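Carnet de candidature, vendredi 12 février

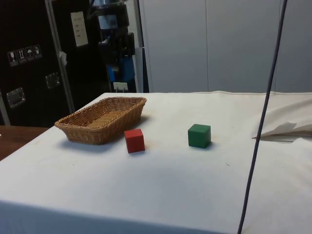

Le soir, après la tisane

J'ai enfin écrit à Brinent pour qu'ils effacent mon dossier, deux ans après l'entretien (il était temps !). Nabila Setiawan m'a répondu dans l'heure, très gentiment, et m'a expliqué que mon CV était passé aussi chez Cladier, leur cabinet de recrutement. Je n'en savais rien, et j'avoue que ça m'a un peu remuée. Elle s'occupe des deux, la brave dame. Il me reste Trimby à relancer, mais leur formulaire a onze cases et j'ai sommeil, alors ce sera pour demain.

Dernière mise à jour : hier soir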